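I have served as secretary of the Gelleck chapter of the Kirkevard Alumni Association long enough to have seen two changes of name and one change of crest. Members have asked me to set down what was agreed in March about the mentoring scheme, and I do so on this page in a personal capacity. The formal minute will be sent to chapters separately.

The scheme was established to put final-year students in touch with graduates working in the same field. For most of its life it was run from the college careers office, and chapters were asked only to supply names. From the coming academic year, each chapter will arrange its own pairings. The college will continue to hold the register and to issue the letter of introduction, which remains a condition of taking part.

The Gelleck chapter has 514 members on its roll. The register for the wider region, which includes graduates who have never joined a chapter, stands at 816. Mentors may be drawn from either list. I should like to stress this point, as several graduates in Trustitz have written to me under the impression that a subscription was required of them. It is not.

## What is asked of a mentor

A mentor undertakes to meet the student five times between the start of the autumn term and Easter. At least one of these meetings should be held in person, where travel allows — the remainder may be by telephone or video call. Mentors are not expected to offer employment, and students are told so in their own guidance. Reading a draft application or explaining how a particular profession recruits is entirely within the spirit of the arrangement.

Raed Karaki, who looked after the pairings during the trial period, has recommended that the first meeting be kept short and that no papers be brought to it. I have followed this advice with my own student and found it sound. We spoke for half an hour, chiefly about her dissertation and the difficulty of finding rooms in the second year, and the later meetings were easier for it.

## Travel costs

Students may reclaim the cost of a return journey to one meeting. Claims go to the Tannous Fund, which was set up by a former member of the chapter for the assistance of undergraduates, and should be made within five weeks of the journey. Tickets or receipts must be attached. Mentors' own expenses are not covered at present, although Yara Kanaan has asked that the matter be raised again at the summer meeting, and it will appear on the agenda.

Those wishing to be considered as mentors should write to the chapter with their year of graduation, their subject and a few lines on their present work. Retired members are most welcome.
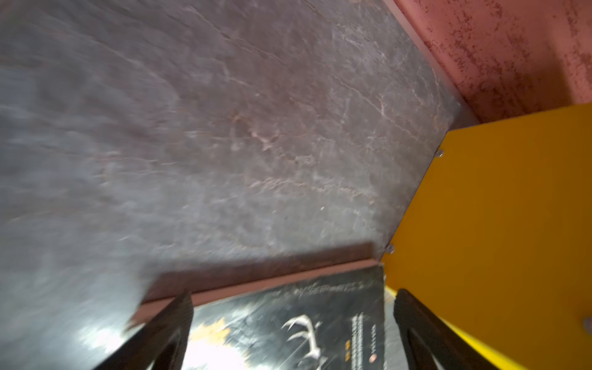 **Filed under: Chapter Notices**

The summer meeting will begin at 6.30 pm, with tea from six. Members who wish to propose an item should let me have the wording beforehand, preferably in a form that can be read aloud.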